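Ganthorpe Philosophy and Faith Board > Reading and Study > Reading the Gita from the start, or from the middle?

marsh_lantern
Fri 6 August
Good evening to all. I have read here for a long time but this is my first thread, so please be patient with my English, it is my third language.

We are a small reading group in Judport and we want to read the Bhagavad Gita together. We meet once in a week in the side room at Nwachukwu Hall. There are 18 chapters, so the first idea was one chapter for each meeting. But two of us tried this already at home and we both lost interest in the first chapter. It is a long list of warriors and conch shells, and if you do not know the Mahabharata you do not know why these men matter.

So my question: is it permitted, or is it wise, to begin with chapter 12, the one on devotion, which is short and quite clear? Then we could go back later. Or is this disrespectful to the book?

quillwort
Permitted, certainly. No one will come to your door. My grandmother knew chapter 15 by heart and recited it before the meal, and I do not believe she ever sat down with chapter 1 in her life. In many families it is like this, people have their own chapter.

tollgate_two
I must disagree with quillwort a little. To recite one chapter in a family where everybody knows the story is one thing. To study with people who come new is different. Chapter 1 is where Arjuna sees his teachers and cousins on the other side, and his bow slips from his hand. If you take this away, then Krishna is speaking to nobody in particular about duty, and it becomes like a calendar with wise sayings.

Read it first, but read it fast. Put chapter 1 and the first part of chapter 2 in one evening. Somebody can tell the family quarrel beforehand, 30 minutes is enough for it.

marsh_lantern
Thank you both. The idea to tell the story beforehand is good, I did not think of it. Is there a short retelling you would recommend? Not too much for children, but also not the whole epic.

tollgate_two
I would not use a book for it. Ask the person in the group who knows it best to tell it with their own words. The dice game, the exile, the failed peace mission, and then the two armies. More is not needed.

Murinine
I have led a group of this kind for some years, so I add what I have learnt, also from mistakes.

We used three translations at one table. I thought it would be rich, and in the first meetings it was. After that we spent all the time on why one says "action" and the other says "work" and the third keeps "karma" as it is. Choose one translation for reading aloud and let the others stay in the bag until there is a real problem.

About the order I am with tollgate_two. But be careful with chapter 2, it is long and it has almost everything in it. Give it two meetings. Chapters 12 and 15 can be joined with a neighbour without any harm.

quillwort
Again I find this too strict. A person who begins with 12 and loves it will go back to chapter 1 alone, out of curiosity. A person who begins with 1 and is bored will not come the second week. Marsh_lantern has written already that two of them lost interest. It is a fact, and you are both answering as if it was not written.

tollgate_two
They lost interest because they read it alone and without the story. I did read the post.

marsh_lantern
Please, no quarrel because of me :) There is one more thing I want to ask, more practical. Some of our members grew up with the rule that you bathe and put on clean clothes before you touch the book, and that it must never lie on the floor. Others come directly from work. One lady said quietly that she is not comfortable to sit and chant next to somebody in work boots. I do not want to make a rule which sends people away, but I also do not want her to stop coming.
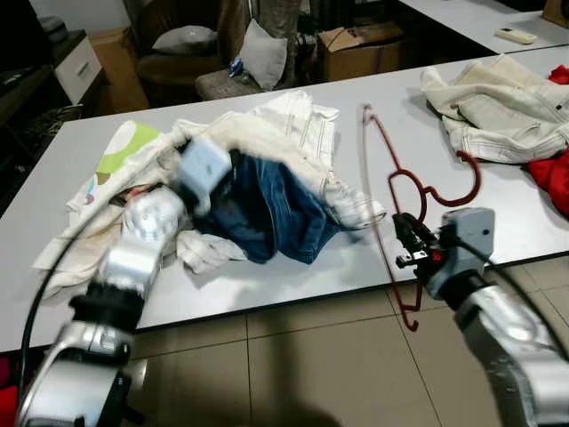
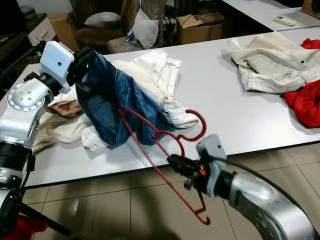 Blue jeans and a white garment on a white table, in both pictures.

Is denim really a problem for anybody here? In the temple where I go I see it every week.

Murinine
For study in a hall, no. I would ask only for shoes off at the door and clean hands, and a cloth or a small stand under the book. If you chant the verses at the beginning, keep it short, so who is not comfortable can come some minutes after. At home, in front of the shrine, it is a different matter, and there each family has its custom.

Freshly washed is what counts in most houses I know. The kind of cloth is less important, although some elders will tell you that leather belts should come off, and there they are firm.

saltpan
I come to this from outside, I was raised Lutheran and I joined such a group in June. I want to say that the small rules did not send me away. I was told: shoes off, book not on the floor, do not turn the page with a wet finger. It helped me to feel that this is not a seminar. What nearly sent me away was a man who corrected my pronunciation in front of all.

quillwort
Saltpan, that is a very good point. And with this I agree even with the strict party.

tollgate_two
The strict party thanks you.

About chanting I have one suggestion. Do not try the whole chapter in Sanskrit in the first weeks. Take one verse, say it line by line, one person leads and the others repeat. Most of the Gita is in the same metre, so after a month the ear knows how it goes, and the longer verses in chapter 11 will surprise everybody in a nice way.

marsh_lantern
This I will do. I have one last question and then I leave you in peace. How long should a meeting be? We have the room for 60 minutes, and the hall asks only for a donation. One member has put 101 in the envelope and explained to the others that a gift should end with a one, which led to another discussion.

Murinine
Sixty is short but it works, if the story and the tea are outside of it. Ten for the verse, the rest for reading and talk. Stop when the time is over, also when it is interesting.

On the 101, he is right by custom. The extra one means that the giving continues and is not closed. I would not ask it from the others.

quillwort
I still say begin with 12.

marsh_lantern
We have spoken on the telephone now. We will tell the story on the first evening and read chapter 1 aloud with shared voices, fast. Then chapter 2 in two parts. But on the first evening we close with some verses from chapter 12, so quillwort has won also a piece.

The lady who was not comfortable will bring the cloth for the book. I will write here again after the third chapter.

saltpan
Please do. We are in chapter 6 and it goes slowly, everybody has an opinion about meditation.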